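Folding and Storage of Printed Sweatshirts in a Shared Closet
Project report, Iris housing unit, 24/09/2024 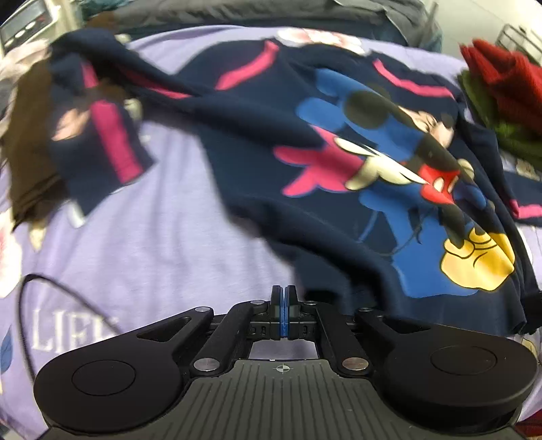 1. Background

The Iris unit keeps a common stock of children's clothing on open shelves. Before the project, garments were stacked in the order they came back from the laundry. Sweatshirts caused most of the trouble. The sleeves worked loose, the stacks leaned, and large prints were creased across the middle. A navy blue garment with a big cartoon mouse on it is typical of the stock: the figure takes up so much of the cloth that any fold has to cross it somewhere.

The aim was to find a folding method that fits the existing shelves, keeps the sleeves in place and can be repeated by different people.

2. Method

Two folds were compared. In the flat fold, the garment is laid face down, the sleeves are crossed over the back, the sides are brought in and the hem is taken up to the collar. In the file fold, the first steps are the same, but the resulting strip is folded in thirds and stood on edge in a Flukosix shelf box.

The trial used 40 garments and ran for 4 weeks, starting in July. Each garment was lifted by the shoulders and shaken out once before folding. Zippered items and anything with a stiff hood were left out. Shelf boxes were opened and refilled during normal use, with no special instructions to the residents.

3. Results

File-folded sweatshirts stayed in shape longer. Removing one garment from a box left its neighbors standing as long as the box was nearly full. In a half-empty box they slumped, and the sleeves came out at the back.

Flat-folded garments took less time to prepare, but the stacks had to be redone each week. The sharpest crease in a print was found at the bottom of the stack. In the boxes, creases were softer and fell on the two fold lines.

Thick cuffs were a problem in both methods. Laying the cuffs side by side gave a flatter result than stacking them.

4. Remaining work

A divider for half-empty boxes has been cut from cardboard and is not yet tested. Garments with prints on both sides also need a separate trial.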